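Ondach Desk Recordings: Data Card

Maintained by Maëlle Friesen and Cormac Ó Dubhghaill. Last reviewed in August.

Summary
Ondach contains 2271 recordings of a two-finger gripper working at ordinary desks. This card sets out the rules under which recordings are made, checked and released. Contributing sites must follow release 4 of the Banalel recording rules.

Before recording
The operator shall confirm that the emergency stop is within reach. Bank cards, post and identity papers shall be kept out of view. Text on a monitor is permitted only if it cannot be read at full resolution.

Sharp objects
Scissors may remain on the desk with the blades closed or open. They shall not be handed to a person by the robot. A site wishing to record knives must apply in writing.

Start position
Each recording begins with the gripper open and empty, and with both fingertips in view of the wrist camera. Household and personal items, such as keys, a wallet or a potted plant, may be left where they are normally kept.

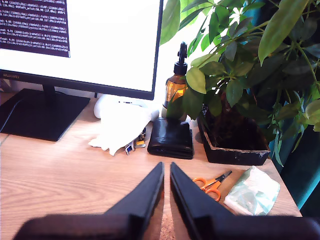 Checking
One reviewer reads the log and watches the whole recording. Files that break a rule are withdrawn and listed in the change record.

Contact
Questions on these rules should be sent to the maintainers through the Ondach project page.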